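Trirnen Tip Line Console
Setup Guide for Dispatch Offices
Section 4: Publishing a Fugitive or Scam Notice

Read this section before your first notice goes out. Reading it after your first notice goes out is also popular, but involves more phone calls.

Before you start

You need a supervisor login, the warrant or case number, and a release form signed by the agency that owns the case. A sticky note from someone at that agency has been tried. The console will not take it.

Creating the notice

1. Log in and choose Notices, then New. If the New button is gray, you are logged in as a call taker. Log out and borrow some authority.

2. Pick a notice type. Fugitive asks for a name, a description and a list of charges. Phone Scam asks for the script the caller uses and the agency being impersonated. Picking the wrong type and typing everything into the Remarks box is allowed by the software and by nothing else.

3. Enter the case number exactly as printed, hyphens included. The console checks it against the Uvik records link, which has firm opinions about hyphens.

4. Enter the charges one per line. Spell out "failure to appear." Your readers do not know what FTA means, and one county spent a week explaining that it had nothing to do with the farmers' market.

5. Write a headline of no more than 100 characters. Leave out "armed and dangerous" unless the release form says so in those words.

6. Enter the tip line number twice. If the two entries don't match, the notice is held. Before we added this check, a dry cleaner in the next town took 236 calls about a bail jumper and passed along none of them.

Caution: Never put a reporting party's name in any field, including the ones marked Internal. Internal fields print on the duty sheet, and the duty sheet gets left on the copier.

Adding a dateline

Each notice opens with the place and date of release. The console fills these in from your office profile, so set the profile up first or every fugitive in your district will be wanted in Sample City. Check the result in Preview, where the dateline sits by itself over the first paragraph. 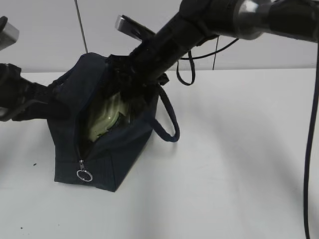
VANDENBERGHE, 2019-06-28

The district office warns residents about callers who claim to be deputies and demand payment for a missed jury summons. Callers may give a real badge number and a real courthouse address. No officer will ask for a fine to be paid by gift card. Anyone who gets such a call should hang up and contact the tip line.

If your preview looks like this, go on to step 7. If the place name is missing, open Profile, fill in Office Location and press Save. Closing the window is not the same as pressing Save, however firmly you close it.

Sending it out

7. Press Submit for Review. The notice needs 2 approvals from separate logins. Approving your own notice from the other desk counts as one approval and one entry in the audit log.

8. Once it is approved, choose the outlets. Local Press and Website are on by default. Cuvura Alerts goes to cell phones and stays off until you switch it on. Think about the hour before you do.

9. Press Release. The status changes to Live.

Note: A live notice can be corrected but not deleted. When the person is in custody, open the notice, choose Update Status, then Captured. Please do this promptly. People in custody have relatives, and the relatives call.

Questions about approvals go to Bram Visser at the support desk, who wrote the audit log and reads it.

Section 5 covers tip intake and call recording.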